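Greifer verliert Schüssel beim Anheben, Nullpunkt wandert – was zuerst prüfen?

Brimeseck Hilfe > Robotik und Automation > Wartung

Eskil Solheim

Moin zusammen,

kurz und hektisch, muss gleich wieder an die Zelle. Zwei Arme über einem Holztisch, gedeckt wird ein Tablett: Teller, Schüssel, Becher, Besteck. Läuft seit August, die Greifer haben mehr als 3000 Zyklen drauf. Bis vor kurzem alles brav.

Jetzt: einer der beiden Arme greift die Schüssel am Rand, ein Finger innen, einer außen, hebt an und irgendwann rutscht sie raus. Nicht sofort. Erst wenn der Arm schwenkt. Bei Besteck und Serviette merkt man nichts, nur beim dünnen Schüsselrand. Der andere Arm macht mit derselben Schüssel keine Zicken.
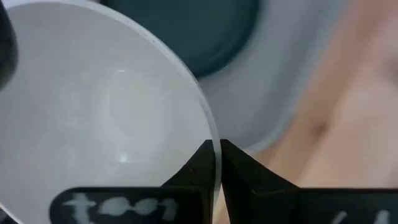

Handgelenkkamera, beide Finger am Rand der weißen Schüssel.

Was mir aufgefallen ist: der Öffnungswert, den die Software bei ganz geschlossenem Greifer anzeigt, ist morgens sauber bei null und nach ein paar Stunden nicht mehr. Wandert immer in dieselbe Richtung. Wenn ich neu referenziere, ist es erst mal gut. Dann wieder von vorn. Wir benutzen Stanness für die Ansteuerung, falls das wen interessiert, Version müsste ich nachschauen.

Was ich schon gemacht hab:

Finger mit Isopropanol abgewischt. Null Effekt.
Greifkraft hoch. Hilft ein bisschen, aber der Motor wird spürbar wärmer, das will ich nicht als Dauerlösung.
Schüssel getauscht gegen eine andere aus demselben Satz. Gleiches Bild.
Greifpunkt etwas tiefer gesetzt. Dann stößt die äußere Fingerspitze manchmal an den Teller drunter.

Nicht gemacht: Finger abgebaut. Trau mich ehrlich gesagt nicht so recht, weil ich nicht weiß ob ich danach alles neu einmessen muss (Kamera sitzt ja am Handgelenk und sieht die Finger immer mit).
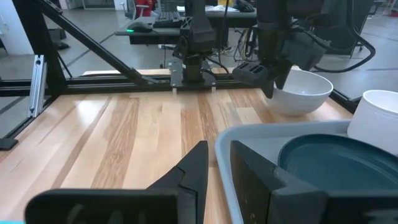 Und dann noch das Thema Kabel. Das dicke geht in einem großen Bogen am Handgelenk vorbei, das hat der Vorgänger so verlegt, damit die Drehung nicht spannt. Kann so eine Schlaufe den Arm so weit ziehen, dass der Greifer schief zum Rand steht? Oder bilde ich mir das ein. Ein Kollege meint ja, ein anderer meint Quatsch.

Spiel in den Fingern: wenn ich im stromlosen Zustand am Finger wackel, ist da was. Wenig. Ob das normal ist, keine Ahnung, hab keinen Vergleichswert im Kopf. Am anderen Arm kommt es mir weniger vor, aber das kann auch Einbildung sein.

Aufbau sonst: Arme sitzen sich gegenüber, jeder auf einer Platte über den Seitenschienen, Tablett steht meist Richtung hintere Tischkante. Am Rahmen selbst hab ich nichts verändert. Die Schrauben an den Sockelplatten sind fest, hab ich einmal rundum nachgezogen, das war nichts.

Frage also: in welcher Reihenfolge würdet ihr suchen, ohne dass mir die Zelle tagelang steht? Ersatzfinger könnte ich über Travilen bestellen, dauert aber.

Danke schon mal, Eskil 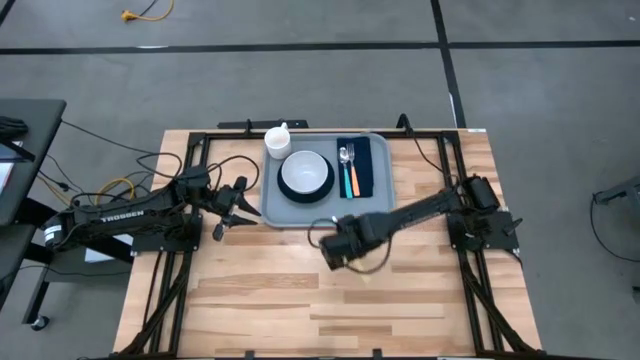 Wellington Macedo

Hatten wir fast genauso. Reihenfolge, wie ich es machen würde:

1. Nullpunkt. Wenn der nach dem Referenzieren stimmt und dann immer in dieselbe Richtung läuft, ist das meist mechanisch und nicht die Software. Irgendwas setzt sich oder rutscht. Bei uns war es die Verschraubung der Finger auf dem Schlitten. Sah fest aus, war es nicht. Den Finger mit einem Filzstiftstrich an der Trennfuge markieren, eine Schicht laufen lassen, nachschauen. Strich versetzt = gefunden.

2. Schrauben raus, reinigen, wieder rein. Pro Finger 4 Stück bei uns, bei dir bitte selber nachsehen. Immer nur EINEN Finger auf einmal, dann bleibt der andere als Bezug stehen. Kein hochfester Kleber! Mittelfest reicht, wir nehmen das Zeug von Rønning, kleiner Tropfen, eine Nacht stehen lassen. Wer hochfest nimmt, darf beim nächsten Mal mit dem Heißluftfön ran und verzieht sich den Finger gleich mit.

3. Anzugsreihenfolge über Kreuz und erst nur handwarm. Greifer von Hand langsam schließen, gucken ob die Spitzen auf gleicher Höhe aufeinandertreffen. Dann erst festziehen. Lichtspalt prüfen: ein Stück Papier zwischen die Spitzen, an allen Stellen muss es gleich schwer rausgehen.

4. Danach in Stanness den Greifer neu referenzieren, aber bitte kalt. Also morgens, vor dem ersten Lauf. Warm referenziert und am nächsten Tag kalt gestartet, da hast du genau die Abweichung drin, die du suchst.

5. Kamera: muss nicht neu eingemessen werden, solange du sie nicht anfasst. Die Finger dürfen im Bild ein klein wenig anders stehen. Wenn bei euch allerdings ein gelerntes Modell auf die Bilder schaut, würd ich vorher ein Standbild bei offenem und eins bei geschlossenem Greifer speichern und hinterher drüberlegen. Uns hat das einen halben Tag Streit erspart.

6. Kabelschlaufe. Den Arm verbiegt die nicht. Aber sie kann am Stecker ziehen, und wenn der Stecker am Greifer leicht wackelt, kriegst du Aussetzer beim Encoder, und dann spinnt der Nullpunkt auch. Wär bei dir dann aber sprunghaft und nicht schleichend. Trotzdem prüfen: Arm im Handführmodus durch alle Endlagen, eine Hand am Kabel. Nirgends darf es straff werden. Und nirgends darf die Schlaufe so tief hängen, dass sie ins Geschirr schleift.

Greifkraft wieder auf den alten Wert zurück, bevor du testest. Sonst überdeckst du den Fehler und merkst es erst, wenn der Motor in die Abschaltung geht.

Zum Spiel: bisschen ist immer. Miss es halt, Messuhr an die Fingerspitze, beide Arme vergleichen. Gefühl bringt da nichts.

Testen würd ich mit 50 Hüben hintereinander, immer Schüssel am Rand, anheben, schwenken, absetzen. Wenn die alle gut sind und der Nullwert danach noch stimmt, dann passt's.

kabelbinder_nord

Neue Finger kaufen. Kosten nicht die Welt und man hat Ruhe. Ich hab noch nie erlebt das sich das Rumschrauben lohnt.

Ach und Gummi drauf. Schrumpfschlauch über die Spitzen und gut, hält bei uns Gläser.

Wellington Macedo

@kabelbinder_nord Schrumpfschlauch bei so einem dünnen Rand würd ich lassen. Trägt auf, dann passt die innere Fingerspitze nicht mehr sauber hinter den Rand, und nach ein paar Tagen wandert der Schlauch nach vorn. Bei Gläsern von außen gegriffen mag das gehen. Und neue Finger auf einem Schlitten, wo die Gewinde verdreckt sind, lösen sich genauso.

Eskil Solheim

So, Rückmeldung, hat etwas gedauert.

Strich gemacht wie vorgeschlagen. Einer der beiden Finger war nach der Schicht versetzt, mit bloßem Auge kaum zu sehen, mit der Lupe klar. Also runter damit. Zwei Schrauben kamen fast von allein. In den Gewinden alter Kleber in Krümeln, hab ich mit Bürste und Druckluft rausgeholt. Den anderen Finger hab ich dann auch gleich gemacht, wenn man schon dabei ist – aber nacheinander, wie gesagt.

Papierprobe beim ersten Anlauf nicht bestanden. Vorn hat es geklemmt, hinten nicht. Nochmal gelöst, Schlitten sauber gemacht, da lag ein Krümel auf der Auflagefläche. Danach gut.

Kalt referenziert am nächsten Morgen, kurz vor sieben. Greifkraft zurück auf alt.

Kabel: am Handgelenk alles locker, aber weiter oben war ein Binder so stramm, dass der Mantel schon eine Kerbe hatte. Binder ab, Klettband dran. Kerbe geht nicht bis auf die Litze, bleibt unter Beobachtung. Im Handführmodus alles durchgefahren, nirgends straff. Den zweiten Arm hab ich dabei gleich mitkontroliert, da war nichts.
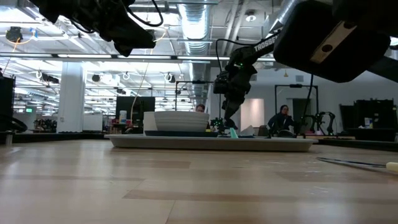
Greifer knapp über dem Tablett, schwarze Kabelschlaufe an den oberen Gliedern.

Test mit der Schüssel: die Hübe alle durch, keine rausgerutscht. Nullwert danach unverändert, am Abend auch noch. Motor bleibt kühler als mit der hochgedrehten Kraft, logisch.

Eine Sache noch, falls das wer liest mit gleichem Problem: beim Stapel nestet sich die oberste Schüssel gern fest und kommt mit der zweiten zusammen hoch. Sieht erst aus wie Greifer, ist aber keiner. Da hilft bei uns nur, den Arm beim Anheben minimal kippen zu lassen. Ist aber ein anderes Thema, mach ich vielleicht extra auf.

Das mit dem Standbild vorher/nachher hab ich gemacht, die Abweichung ist kleiner als gedacht, am Modell mussten wir nichts anfassen.

Ersatzfinger hab ich trotzdem bestellt, liegen dann halt im Schrank. Danke Wellington!

Wellington Macedo

Prima. Den Strich dran lassen und ab und zu draufgucken, wir machen das beim Schichtwechsel mit. Und schreib dir auf, wann du den Kleber neu gemacht hast, bei uns kommt der turnusmäßig jedes halbe Jahr dran.

kabelbinder_nord

Sag ich doch, neue Finger.

Eskil Solheim

Hab den Beitrag als gelöst markiert. Wegen der gestapelten Schüsseln mach ich was Neues auf, sobald ich dazu komme.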